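### 4.2 Wrist-camera recordings and hand pose estimation

All recordings were made at the Vornby site with the same right arm and hand. A small camera at the wrist looks along the back of the hand towards the fingertips, so that the fingers stay in view during reaching and grasping. We recorded 600 episodes in total. Of these, 400 were used for training and the rest were held back for validation and testing. No episode was split between the sets.

The aim of this part of the work was to find out how well finger pose can be read from the wrist camera alone, without joint encoders. Encoders in small hands drift, and in the Plekham trials (Section 3) we had to recalibrate them between sessions. A camera that already serves the grasp planner could take over part of this work, provided that it can tell the fingers from whatever lies behind them.

Backgrounds were changed between blocks of episodes. We used plain table tops, shelving, metal panels and printed fabric. The printed fabrics were included on purpose. They carry strong edges and pictures of ordinary objects at the wrong scale and depth, and an estimator that relies on local contrast will tend to place fingertips on these edges. Figure 3 gives a view from one of the printed-fabric blocks, with the four fingers raised against a print of white shelves.

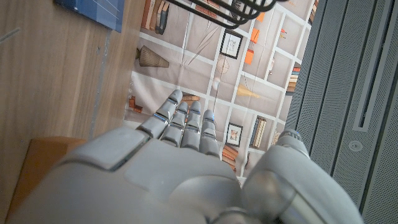 Does a busy background require a larger network? The gain from a larger network was small in our tests, and most of the improvement came from varying the backgrounds in the training set.

**Figure 3.** Wrist-camera view of the hand with a printed shelf backdrop behind the fingers. A perforated metal panel lies to the right and a wooden surface to the left.

For labelling, we marked the fingertip and knuckle positions by hand in 3,000 images drawn from the training episodes. Two annotators, Josée Bélanger and Volker Hamann, worked separately on an overlapping subset of 238 images. Where they disagreed by more than the width of a fingertip pad, the image was looked at again by both and a single position was agreed. Most of these cases concerned the middle and ring fingers, which are hard to separate when they are held close together. The thumb caused fewer problems, although its base joint housing is glossy and picks up highlights that move with the wrist.

The estimator, which we call Aidoo, takes a single image and returns a position and a confidence value for each marked point. It was trained first on plain backgrounds and then on the full set. We also tried the reverse order and a single mixed stage. The mixed stage gave nearly the same result as the two-stage schedule but took longer to settle, so the two-stage schedule is used in the remainder of the paper.

Errors on plain backgrounds were low for all fingers. On printed fabric they rose most for the little finger, and least for the index finger. When the confidence value was used to reject doubtful points, the gap between plain and printed backgrounds narrowed, at the cost of more missing points per image. This trade is acceptable for slow reaching, where the next image usually fills the gap — it is less so for fast closing movements, and Section 5 returns to the matter.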